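# Tulis Home Kit

The **Tulis Home Kit** is a two-armed tidying robot sold by Rattanakul, and I've ended up writing most of this entry since I've had one to try out. It comes as a body, two jointed arms and a pair of two-finger grippers, with 43 ready-made household jobs loaded on it. Fetching, stacking, wiping, that sort of thing!

Soft furnishings get their own add-on, called Citel, and I think it's the best bit of the whole package. Cushions and pillows are awkward for a gripper — they squash, they slump, they slide off velvet — so Citel lets you set how hard the fingers close, on a scale with six steps. I mostly stay on two.
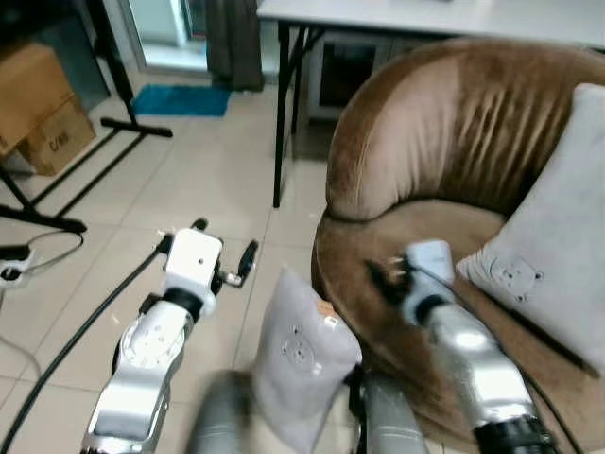
Lertchai Ongart reckons the scale is too coarse, and that step three already pinches a thin cover more than he'd like. Fair enough, though I've only tried it on fairly plump ones.

Setting up took me 51 minutes, most of it cables (do leave yourself plenty of floor). The printed guide is clear on the arms and rather thin on everything else, so keep the online one open as well.

Rattanakul also offers a care plan, Bronness, which covers worn finger pads and a yearly check each January. You can buy the pads on their own if you'd sooner fit them yourself, and they just push on.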